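Toft Community Kitchen
Minutes of the Tableware and Furnishings Meeting
May 23, 2025

Present: Jeanine Lambrechts (chair), Halfdan Ragnarsson (minutes), and members from the Tuesday lunch and supper groups
Apologies: none received

1. Minutes of the last meeting
Approved with one correction. The shelving in the back pantry came from Istar, not Vandik.

2. Stock list
Halfdan went through the new stock list. We now have 171 pieces of tableware in the cupboards, counting bowls, plates and serving trays but not cutlery. The old list was out of date and will be thrown away. Chipped plates have been taken out. Members who find more chipped pieces should put them in the crate by the sink and write it on the sheet so the list stays right.

3. Bowls and trays
The lunch group asked again for lighter bowls. The stoneware ones are heavy to carry when full and two people have complained about their wrists. Jeanine had prices from Vandik for 50 plastic bowls, with delivery in August. The supper group would like to keep the stoneware for soup.

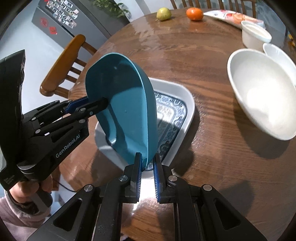 Serving trays were discussed next. The supper group wants them on the tables at every meal, and the lunch group finds they take up too much room once the plates are out. Halfdan said the round table is the hard case, as anything with corners uses up space on it quickly. There was some talk about looks. A teal bowl with the white tray and its blue-and-white panel was thought to go well together on the brown wood, and most were happy to mix plain bowls with patterned trays. One member would prefer everything plain white. It was agreed to order the bowls in teal and to use trays at supper only.

Action: Jeanine to place the order with Vandik.

4. Table care
The glossy tops are marking where hot dishes are set down. Flalport sells cork mats in packs of eight. Agreed to buy one pack and see how they hold up. Tables are to be wiped with a damp cloth and then dried. No spray polish.

Action: Halfdan to buy the mats.

5. Cupboard space
The bowls will need the lower shelf to the left of the stove. The baking tins there now will move to the back pantry. The lids without pans can go.

6. Any other business
The tap in the small sink drips. Jeanine will call the plumber.
The key to the linen drawer is still missing.

Next meeting to be set by email.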